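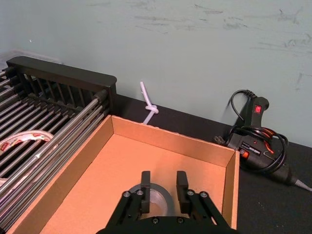

Rochelle Greenberg

Duct tape

Duct tape is a pressure-sensitive adhesive tape made from three layers: a plastic outer film, a woven cloth and a soft rubber-based adhesive. It is sold in many colours, of which silver-grey is the most familiar. The name is also applied loosely to similar cloth tapes, including gaffer tape, which differs in finish and in the kind of adhesive used.

Construction

The outer film is normally polyethylene. It keeps water out and gives the tape its colour – in silver grades, usually by means of a pigment mixed into the plastic. The cloth beneath it, known in the trade as scrim, may be cotton, polyester or a blend of the two. Scrim is described by the number of threads running along and across the tape. A close weave is stronger and tears in a straighter line, while an open weave is cheaper and tends to leave a ragged edge.

The adhesive is commonly natural rubber mixed with resins that make it sticky. It is laid on more thickly than the adhesive of packing tape, which allows it to flow into the gaps of a rough surface. Most grades carry no release liner, the back of the film being smooth enough for the roll to unwind freely.

Manufacture

Film, cloth and adhesive are brought together between heated rollers. In one common method the adhesive is pressed through the scrim and bonds directly to the film. The finished web is wound into a wide log, which is then slit to width. In some plants, among them the Stöcker works at Trorstead, the wide web is slit before it is wound on to cores, a practice said to reduce marking at the edges of the roll.

Properties

Two measurements are usually quoted: tensile strength, meaning the pull needed to break the tape, and peel adhesion, meaning the force needed to lift it from a steel plate. The two are independent. A tape with heavy scrim may peel away easily, and a thin tape may hold well until it snaps.

Heat softens the adhesive and allows it to creep. Cold makes it stiff and slow to grip. Sunlight breaks down both film and rubber, and tape left outdoors commonly splits along the weave and leaves a hard residue. Storage trials by Restrepo at Skevance compared rolls kept flat with rolls stood on edge; the latter showed more flattening of the core, but peel adhesion was unchanged after 42 weeks.

Use on ducts

Ordinary duct tape is poorly suited to sealing heating ducts. Repeated warming and cooling dries the adhesive, and joints may open although the tape itself remains whole. Foil tapes and brushed-on sealants are generally preferred, and building rules in some places require a tape that has passed a specific test.

See also

Gaffer tape; Foil tape; Pressure-sensitive adhesive; Scrim

Sources

Restrepo, Rigoberto. Storage of Cloth Tapes. Mokley, 2000.

Last revised 10/3/18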